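It took me most of September to admit that the old kitchen table had to go. It had a wobble that no folded napkin could fix, and after the second spilled coffee my friend Anisa just looked at me over her cup and said, "Well?" So I started looking, and of course I couldn't decide on anything. I must have saved 38 tables! Dark ones, round ones, one with a glass top that I loved for a whole evening until I pictured the fingerprints.

In the end I went with something pale. I kept coming back to that creamy sort of beige, with the long wavy grain running through it, and I think it was the right choice for us - our evenings get dark so early now, and I wanted a top that would catch whatever light there is. Svitlana thinks I'll regret it the first time we have beet soup. She may be right (she usually is), but I've bought 2 big placemats and I'm feeling brave.

I've been wiping it down with a barely damp cloth every morning before anybody else is up, and then I just stand there with my tea and look at it for a minute. Silly, I know. I keep meaning to put a bowl of fruit in the middle, and then I like it so much plain that the apples go back on the counter.

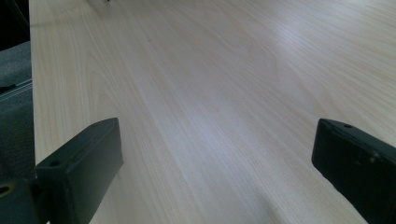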